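Shared Tables: What Gets Left on the Study Lounge Tables and What We Could Do About It

Project report, Introduction to Space Planning
Group 4, written up by Bheki Ntuli

1. Background

The second-floor lounge in the Avthorpe building was refitted two years ago. The old sofas went out and white rectangular tables came in, along with carpet tile and a few stools. The building office calls it a study lounge. Most students call it the lunch room, and both names are fair. Our group wanted to know how much of the table surface is used for work, how much is used for food, and how often the two end up in the same place.

We picked this topic after a complaint on the Sibiya residents' board about sticky tables. The complaint got 14 replies in one afternoon, and they did not agree with each other. Some people wanted food banned. Others said they only had a short break between classes and no other place to sit down.

2. Method

We visited the lounge over four weeks in April, at 9 in the morning, at noon and at 4 in the afternoon. On each visit we walked the same route and wrote down every item on every table. Bags on the floor were left out. An item counted as food if a person could eat or drink it, or if it was a plate, cup or wrapper. It counted as work if it was a computer, a computer accessory, paper, a book or a pen. Everything else was "other," mostly keys, gloves and phones.

We also handed out a one-page questionnaire and got 55 back. Two of these were blank on the second side, but we kept the first side.

3. What we found

We logged 1,027 items in total. Food was the largest group at noon, as expected, but it was also the largest group at 4, which we had not expected. Bottles were the most common single item at every time of day. Fruit came up more than we thought it would, mainly apples, and bread and rolls were more common than packaged snacks.

The mixed tables were the most interesting part. We had pictured people eating first, clearing up, and then working. In practice the two sets of things share the surface the whole time. A water bottle stands at the back, a lemon and an apple sit in front of it, and a computer mouse ends up on an orange plate with a braided bread roll a short reach away.

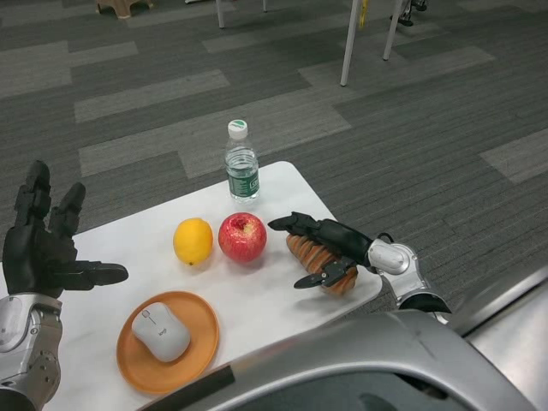
Plates were a problem for our categories. We had put them under food, but we kept finding them used as trays for small things. In the end we left the plate as food and counted whatever was on it separately. This makes the food total a little higher than it should be, and we did not go back and correct it.

On the questionnaire, most people said they wipe the table "sometimes." The ones who said "always" tended to bring their own cloth or wipes. Several wrote in the margin that they would wipe more often if there were anything in the room to wipe with. The nearest paper towels are in the restroom at the other end of the hall.

4. Cleaning test

In the last week we tried two surface sprays on one table each, Plisodine and the store brand the building already buys. We left each bottle out with a roll of paper towels from Monday morning on. By Thursday the Plisodine table had used up more of its roll, but it was also the table closer to the window, where more people sit. We do not think the test says much about the sprays. It does suggest that people will use towels if they are within reach.

5. Suggestions

— Put a towel holder and a spray bottle on the wall by the door. We priced this at 300 rand including the holder.
— Add small shallow trays to the tables for mice, keys and earphones, so that plates can be used as plates. Ridamness sells a stackable one that would fit.
— Keep food allowed. A ban would move the crumbs to the stairwell.

6. Limits

We did not visit in the evening, and two noon visits were missed during the test week. The walking route always started at the window side, so tables near the door were counted up to ten minutes later. Item lists for each visit are in Appendix A and the questionnaire is in Appendix B.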